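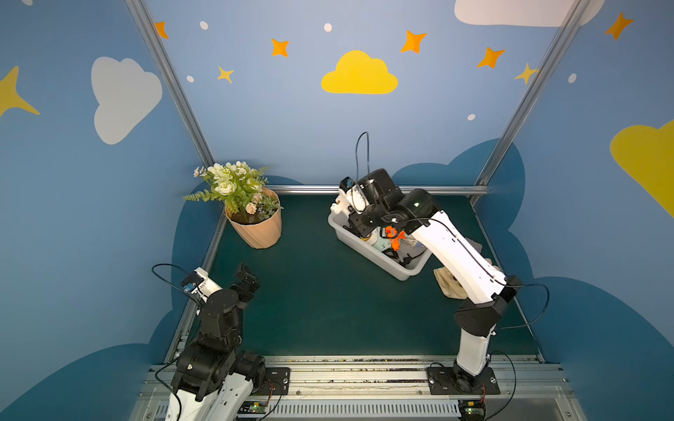 How many projects should a small business have open at once? Three for most owners, and one of those should be nearly done.

Home | Talks | Notes | Contact
2 min read

Speaker notes, small biz breakfast, 31st May

Open with Hinalby story. Rodrigo Matos - 8 staff, 70 things on the list. Pause. Ask room for hands, who's got a longer one?

What was on it: loyalty card, second website, a price list he'd started twice. Newsletter with 274 names and no first issue. Don't rush this bit, people laugh then go quiet.

Point one. Write it all down. Every half-started thing, even the embarassing ones. Takes 20 minutes, paper is fine.

Point two. Park or kill. Parked gets a date in June to look at it again. Killed gets crossed out, and you tell whoever was waiting. Enda Flanagan at Felance rang her supplier the same day - he'd forgotten about it too.
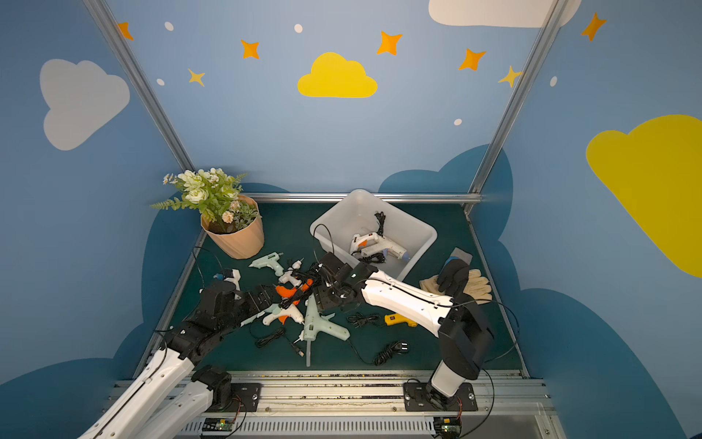 On the bench, glue guns and cords in a heap.

Point three. Finish the cheapest one first. Not the favourite. Malachy will argue with this from the front row, let him, then move on!!

If time: Radebe catalogue, how it got cut to a single page and went out the door. Skip if we started late.

Questions. Someone always asks about software. Say use what you've got, a notebook, whatever teh team will open.

Hand over to Veikko Suominen for the budgeting bit. Leave clicker on lectern.

8 comments | 20 shares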